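Budgeting for a robot hand that sorts printed cards: what am I forgetting?

Asked by Lejla Matić
Friday, July 24, 2020

Hi everybody, and thank you in advance for reading, because I tend to go on a bit. I've been asked to put together an equipment plan for a small bench where a robot arm with a five-fingered hand picks up printed cards and stands them in a wooden tray with compartments. We have had the use of an arm since March, and now I need to write up what it would take to run a bench of our own. So far my list has the arm, the hand, a table and a laptop, which feels much too short!

The supplier we're talking to, Kernton, has quoted for the arm and hand together but says nothing about anything around them. I'm attaching two pictures so you can see the kind of work I mean.
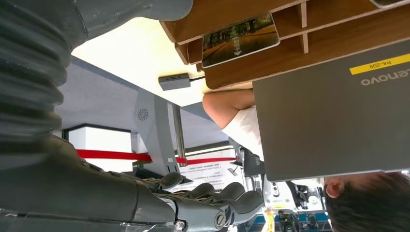 View from the wrist, with the laptop and the wooden organizer. The picture is upside down.

My main worries are the cards (they're thin, and I have no idea how many we'll wear out), the person at the laptop, who sits right across the table from the arm, and whether a rope barrier is enough or I should be pricing something sturdier. I've also been told to allow for a wrist camera and I don't know if that means one camera or a whole extra line of mounts and cables.

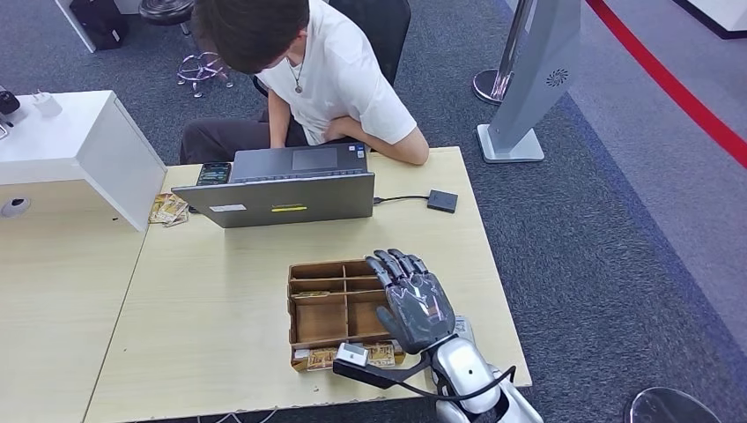

The hand over the card tray, with the operator's seat on the far side.

Any advice is welcome, even if it's only "you forgot the extension cords."

Petrică Sandu

Hello Lejla, what a nice project. I did a plan very much like this one for our shop in Bula, and the arm turned out to be the easy line, as the quote is a quote and there's not much to argue over. Let me tell you what I would add.

Cards first. Order 200 and treat them as something you use up, like paper. Bent corners make picking harder, and you'll be glad of a fresh stack. Get spare trays too, all cut from the same drawing. I bought ours one at a time from a lovely carpenter and the slots never matched, so each new tray meant teaching the positions all over again.

For the wrist camera, put down the camera, the bracket and the cable as separate lines, plus a second cable of the same length. The cable has to bend every time the wrist does, and ours went long before anything else did. Ask Kernton if the bracket comes with the hand. If they say "compatible with," that usually means you're buying it.

Then the table. Measure how far the arm reaches and add 20 inches on the operator's side. I see a cabinet right up against the table in your second picture, and I'd want to know how much room that leaves the arm before you copy the layout.

As for the rope, it's fine for keeping visitors back, but please don't count it as protection for the person in the chair. Have somebody qualified do a proper risk assessment and give it its own line in the budget. Keep back 5 percent of the total for whatever they ask you to change. An emergency stop the operator can reach while seated was the first thing on our list.

khoury_bench

Extension cords :)

Also a power strip with wide spacing, those adapter plugs block the one next to them.

Tamden

I agree with nearly all of Petrică's answer, but I'd go easy on the cards. We bought 200 too and then the design changed and they all went in a drawer. Maybe order a small batch, see how the fingers manage with that thickness, and get the rest once the artwork is settled.

One more thing, and please forgive me if you've already thought of it: put in hours for the person at the laptop. Our first plan had every bolt in it and no operator time at all, so the arm sat waiting for someone to be free. And do get a decent chair. Whoever has that job will be in it all day.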